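## 4. The Open-Day Demonstration

The bedroom task described in Section 3 was designed for the lab. We also wanted to know how people who had never worked with a humanoid would judge it, so we ran the same task during the open day held by Otgate in June. Visitors came through the hall in groups and stood behind a rope line while the robot, an Osus unit under the control of a remote operator, worked at the foot of a made bed.

### 4.1 Setup and task

The task has a short instruction: pick the red cloth up from the bed and put it in the basket. Cloth was chosen over a rigid object because its shape is different on every attempt, and visitors can see that without being told. The operator sat in the next room and worked from the head camera only. A trial started when the operator said "ready" over the speaker and ended when the cloth was released or the operator gave up. No second try was allowed within a trial.

Figure 4 shows the right hand at the cloth.
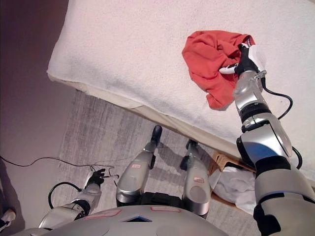

*Photo: Otgate / Rahel Trummer*

**Figure 4.** Contact with the cloth at the bed. The right arm does the reaching and the left is kept low.

We told operators to use the right arm for the pick in all trials. Earlier lab sessions had mixed the arms, and the timing data were hard to compare. The left arm had no job in this version of the task, but it was powered and could be used for balance at the operator's discretion.

### 4.2 Starting position of the cloth

Between trials an assistant dropped the cloth on the white cover from a height of one forearm and left it as it fell. The assistant was asked to aim for the middle of the bed but not to correct the result. We considered marking the cover with tape and decided against it, as tape would have given the operator a reference that a real bedroom does not have.

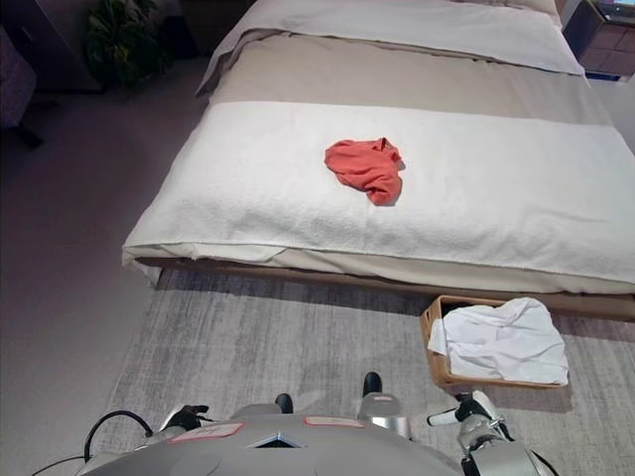
Reach distance was the main source of difficulty for the operators we interviewed afterward. A cloth in the middle of the bed meant bending forward from the hips, and the operator lost sight of the floor while doing so. The basket stood on the rug to the right, against the front of the bed, and it already held a bunched white cloth that spilled over the rim. Two operators said they would have preferred an empty one. We kept the white cloth in place because laundry baskets in homes are seldom empty, and because the red cloth stayed easy to tell apart from it in the video. The second point mattered for scoring, which was done later from recordings by a rater who had not attended.

### 4.3 Visitors and questionnaire

The hall counter recorded more than 748 people over the day. Of these, 271 returned the one-page questionnaire. Each group was given a slot of 60 minutes, which included an introduction, the demonstration, and time for questions. The questionnaire used the Howlader comfort scale, shortened for standing readers, and one open item: "What would you not want this robot to do in your home?"
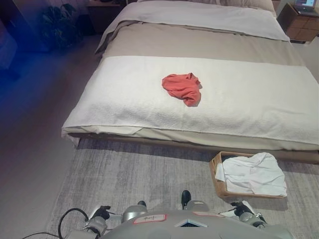 Answers to the open item were typed into Prodatico and coded by the two authors independently. Disagreements were settled by discussion. The largest group of answers dealt with privacy in the bedroom, mostly the camera in the head. A smaller group dealt with speed. Several visitors wrote that the pauses before each reach made them uneasy, and a few wrote the opposite, that the pauses let them see what was about to happen. We did not expect the pauses to be noticed at all. They come from the operator checking hand position and were not part of the design.

Children were not given the form. Their questions were noted by hand and are not included in the results.

### 4.4 Operator's note

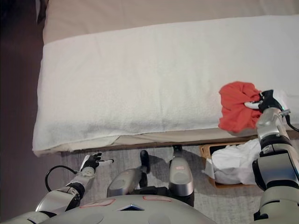

*By Bernadette Lynch*

I ran the afternoon trials. Depth was the hard part. From the head view the fingers seem to touch the cloth before they do, so I learned to press down into the folds and watch for them to move before closing the hand. When the cloth lay toward the right side of the towel I could keep my elbow comfortable. When it lay farther left I had to turn the body, and that cost time. I kept the left hand low and out of the way and forgot about it for most of the session, except when its cable came into view. The noise from the hall did not bother me. The applause did, once, and I have marked that trial in the log.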